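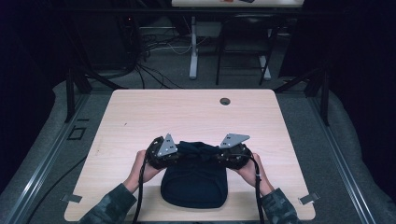 Dondley Sewing Room / Tools & Equipment

The Brinkmann Walking-Foot Machine

Okay, so everybody asks about the Brinkmann first, and I get it, she's the big green one by the window and she sounds like a tractor. I'm Úna Sheehan and I look after the machines at Dondley, which mostly means I oil things and hunt for the good screwdriver. If you want to sew canvas, waxed cotton, webbing, or four layers of old jeans, this is your machine!

What it's good for

A walking-foot machine pulls the top layer of fabric along at the same speed as the bottom one, so thick stacks don't creep apart while you sew. Tote bags, aprons, tool rolls, dog leads, seat cushions, the strap on that backpack you've been meaning to fix since February. I made myself a log carrier on it last winter and it has held up to everything I've thrown in it (including, once, the cat).

What it's not so good for: silk, chiffon, stretchy T-shirt knits, anything floaty. The feed teeth are coarse and they will chew it. Take those over to one of the two Fostura domestic machines by the door, which are lovely and quiet and have an actual buttonhole setting.

The basics

Straight stitch only, forward and reverse
Stitch length up to 7 mm
Lifts high enough for 10 mm of squashed fabric
Top speed 1,000 stitches a minute (please don't)
Knee lift, so you can keep both hands on your work
Needles: 135x17 system, sizes 18 to 22
Thread: bonded nylon or heavy polyester

The needles are the bit that trips people up. Your regular home machine needles will not fit, and if you manage to force one in you'll hit the hook and then I'll have to come and find you. We keep a drawer of the right ones under the table, sorted by size. Help yourself and drop the old one in the tin.

Before you use it

You'll need the short induction, even if you've been sewing for years. It takes half an hour and it's just me or Baiba Vītola showing you how to thread it, wind a bobbin, and use the pedal without shooting off across the room. Baiba is much more patient than I am, so if you're nervous, ask for her. Bring something thick to practice on, old denim is perfect.

Booking

Slots are two hours long and you can have two a week. Members use it free and guests pay $7 a slot. The notebook next to the kettle is still the real booking system, whatever the website calendar tells you, although Kornél Bárány is working on getting the two to agree with each other.

If you're making a set of cushions or a boat cover or something else enormous, come and talk to me first! We can push the two cutting tables together and give you a longer slot in the evening, after 6 pm, when it's quieter.

Little things I'd love you to remember

Hold both thread tails behind the foot for the first few stitches or you'll get a bird's nest underneath. Turn the handwheel toward you, never away. If the thread keeps shredding, change the needle before you touch the tension. And when you're done, leave a scrap of cloth under the foot, switch off at the wall, and brush the lint out from around the bobbin.

Known quirks

The reverse lever is stiff when the room is cold. The bobbin winder fills a bit heavier on the left, so nudge the thread across with a fingertip near the end. The lamp flickers, and I've ordered a new one from Urkness.

Anything else weird, write it on the card taped to the side of the machine and put your name on it so I can ask you what it sounded like.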